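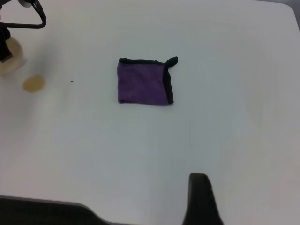
*The small purple cloth, folded.*

I'd meant to write up the allotment this week, but I've been glued to the news from Zevel and can't think about beans. We had two years there in our twenties, renting above a bakery on the Vilela road, and I still read the local paper online most mornings with my tea (my husband says I know more about their bus timetables than ours).

So, the president. She went into hospital on Saturday with what the palace office called a minor heart complaint, and by teatime there were 400 people standing outside with candles and flasks. The doctors have now put in a pacemaker and want her resting for 13 days, which means the trip to Cleltside is off and the prime minister will open the new harbour at Zolero instead.

I find I mind about the harbour more than I expected. She first promised it when we lived there, and the fishermen used to laugh about it over their breakfast rolls. Now it's built, with berths for 1,120 boats, and she'll have to watch the ribbon being cut on television - poor woman!

Our old landlady has sent me a long message, mostly about the parking near the hospital and the price of candles. I'm going to ring her tonight after supper, and the beans will get their turn next week.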